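**Prandberg sim data group – minutes, 23/03/2020**

Chair and notes: Oluf Kárason
Present: scene team, teleop team, training team

**1. Last meeting's actions**

Both closed. The replay tool now opens an episode straight from the index, and the teleop team got through the whole backlog of unlabeled runs. Big thank-you for that, it was a dull job and the labels are in great shape.

**2. Episode count**

We have 1,181 accepted episodes in the kitchen counter set. The target for the first full training run is 2,000. The teleop team thinks we can get there without adding shifts if the reset between episodes gets faster. Most of the waiting is in scene loading. The scene team will try keeping the room loaded and respawning only the small objects.

Agreed: episodes stay capped at 30 seconds. Anything longer is nearly always an operator hunting for a better grip, and the training team would like those kept in a separate folder for now. They may turn out useful for recovery behavior later.

**3. Thin objects**

Long discussion, and a fun one. Rods, sticks and spoons are where the policy is weakest, so they are also where each new example teaches it the most. Points raised:

- Operators approach thin things from straight above almost every time. We want more tilted approaches in the next batch.
- Contact settings for thin metal parts still let some objects slide during a lift. Scene team is looking at friction first, then finger pads.
- Keep the distractors. Training team tried a clean-counter subset (Brirum config) and the policy got lost as soon as anything else was on the stone.

One question left open: do we accept an episode where the gripper brushes a neighboring object on the way? The training team says yes if the neighbor stays on the counter. Teleop would like a tag for it. We'll add the tag and decide after the next batch.

**4. Rooms**

Two rooms are in use, Salinas and Rovow. Both load fine on the new machines. Shadows under the wrist came up again – they can get dark enough to hide small items from the overhead view. We agreed to vary the light height between episodes and leave the shadows in. A real kitchen has them too.

**5. Actions**

- Scene team: respawn without reload; friction pass on thin metal parts
- Teleop team: tilted-approach batch, "brushed neighbor" tag
- Training team: short run on the current set, curves posted before we meet again
- Oluf: write up the accept/reject rules on one page

**6. Any other business**

Request for more animal figures in the object library. Warmly supported by everyone!
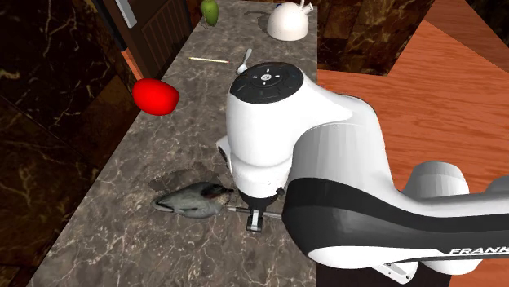 *Oluf Kárason*

Thin metal rod between the Franka's fingers, with the bird model lying right beside it. I'd love a lot more like it in the next batch – spoon and stick farther up the counter, plenty for the policy to sort out. Send corrections to these notes to me directly.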